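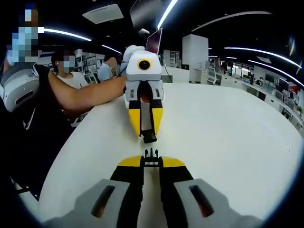

Forkell Moves Tray Loading to Trained Grippers, Keeps Packing Crew on Staff

Forkell, the contract packing company, said in June that it will automate tray loading at its Gundon site, starting with two of the five packing lines. The grippers for the job are being taught by the people who load the trays now.

The project is called Fina. Packing staff spend part of the week at the company's training room, where they pick up, turn and set down parts with hand-held grippers fitted with cameras. The recordings are used to train the software that will run the fixed arms on the lines.

So far 46 employees have taken part. A training session lasts 60 minutes, and time in the room is paid at the normal line rate. Nobody is required to sign up, and those who stay on the lines keep their present shifts through the changeover.

"Loading trays is the job people ask to be moved off of," said Inese Vanags, operations manager at Gundon. "It's the same reach all day. We have people with sore shoulders after a few years of it, and we wanted to deal with that first."

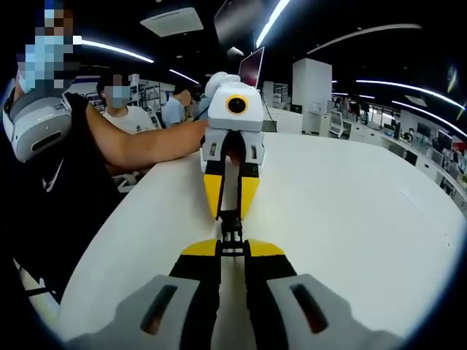

Hand-held grippers face to face across the table during Fina training work at Forkell.

Gundon employs 196 people. Forkell said no positions will be cut as a result of the change. Loaders on the two lines will move to inspection, line setup or gripper upkeep, and their pay grade will stay the same or go up. Training for the upkeep jobs takes place on site during working hours.

Bongani Ndlovu, who loaded trays on the night shift before joining the Fina team, now shows co-workers how to handle the grippers.

"The first day, everybody holds it too tight," Ndlovu said. "You have to slow down and think about how you pick something up. After that it goes pretty fast. People from the lines know which parts slip and which ones stick together, so they bring that in with them."

The company plans to collect 300 hours of recordings before the first arm goes onto a line. Each line will have a stop button at both ends, and a line worker will be able to switch back to hand loading at any time. Small orders and odd-shaped parts will still be loaded by hand.

Staff at Gundon can sign up for training through their shift lead. Shift leads also have the new job descriptions and the list of open upkeep positions.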